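Member Services Update

Long-Term Care Riders: Changes to the Claims Process

Beginning in May, policyholders who carry a long-term care rider on a Meireles Mutual life policy will file claims through a single office. Until now, requests for home care, assisted living and nursing facility benefits were sent to separate departments, and members who moved from one type of care to another often had to submit the same records again. The new Claims Center in Urnetti will handle all three.

The benefits themselves have not changed. Daily maximums, inflation options and waiting periods remain as printed on the schedule page of each policy. Members who are already receiving benefits do not need to reapply, and payments will continue on their present dates.
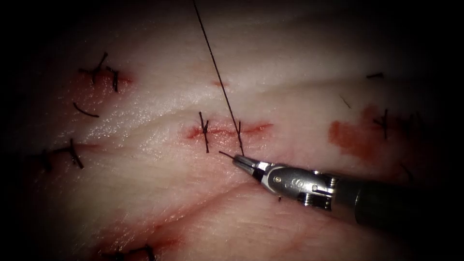 What to Send With a New Claim

A complete claim includes the signed request form, a statement from the attending physician and a plan of care prepared by a licensed health professional. Claims that arrive with all of these documents are normally reviewed within 24 business days. If a document is missing, the Claims Center will write to the member and to any person the member has authorized to receive notices.

Members recovering from an operation should note that short-term recovery is usually covered under a health plan – the rider applies only when help with daily activities is expected to last 90 days or more, as certified by the physician. Hospital and surgeon bills should not be sent to the Claims Center.

Naming a Second Contact

A review of lapsed policies found that 42 members lost coverage last year after missing a premium notice during an illness. Each policyholder may name up to 3 people to receive a copy of any late notice. The form is free of charge, may be changed at any time and does not give the contact any authority over the policy. 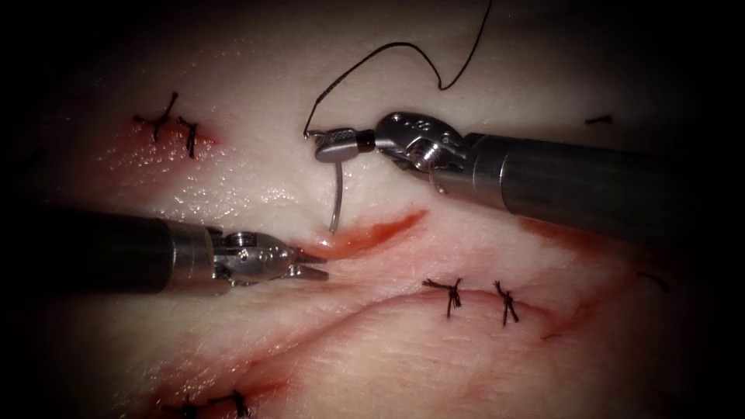
Two surgical instruments, one holding a curved needle, over a tissue surface.

Information Sessions

Representatives will answer questions about the rider at the Zutano and Clastus branch offices each Tuesday at 10 a.m. Seating is limited to 40, and members are asked to reserve a place through their local branch. Please bring a copy of the policy schedule page – representatives cannot look up individual benefits during the session.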